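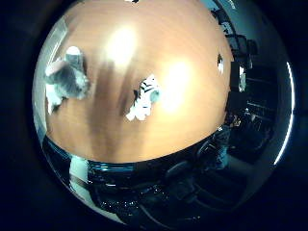
Holz kommt von Bäumen, das weiß jeder. Aber was verrät uns ein Tisch über das Holz, aus dem er gemacht ist? Auf der orangebraunen Tischplatte laufen hellere und dunklere Streifen nebeneinander her. Man nennt dieses Muster Maserung. Es entsteht beim Wachsen: Im Frühjahr wächst ein Baum bei uns schnell und bildet helles Holz, im Sommer wächst er langsamer und das Holz wird dunkler. Hell und dunkel zusammen ergeben einen Jahresring. Sägt man den Stamm der Länge nach auf, werden aus den Ringen Streifen.

Warum glänzen manche Dinge?

Licht prallt von Gegenständen ab. Ist eine Oberfläche glatt, geht viel Licht in dieselbe Richtung zurück — dann sehen wir einen hellen Fleck. Weiche Sachen wie Fell oder Stoff haben viele feine Haare oder Fäden. Sie werfen das Licht in alle Richtungen, deshalb wirken sie matt.

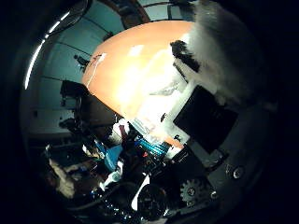
Orange und glänzend, daneben weiß und flauschig.

Wo das Licht nicht hinkommt

Steht etwas zwischen Lampe und Tisch, bleibt ein Teil der Platte dunkler. Das ist der Schatten. Er hat eine ähnliche Form wie das Ding, das im Weg ist, kann aber länger oder breiter sein. Auch im Schatten kann man die Maserung oft noch erkennen.

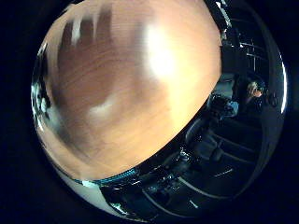

Schatten und heller Glanzfleck auf dem Holz.

Probiere es selbst: Halte deine Hand über einen Tisch und bewege sie langsam nach oben. Bei einer Lampe wird der Schatten größer und sein Rand unscharf.

Startseite Natur Technik Basteln Lexikon
390 Mal geteilt 4 Kommentare
Kontakt Impressum © Flerkavgate Nach oben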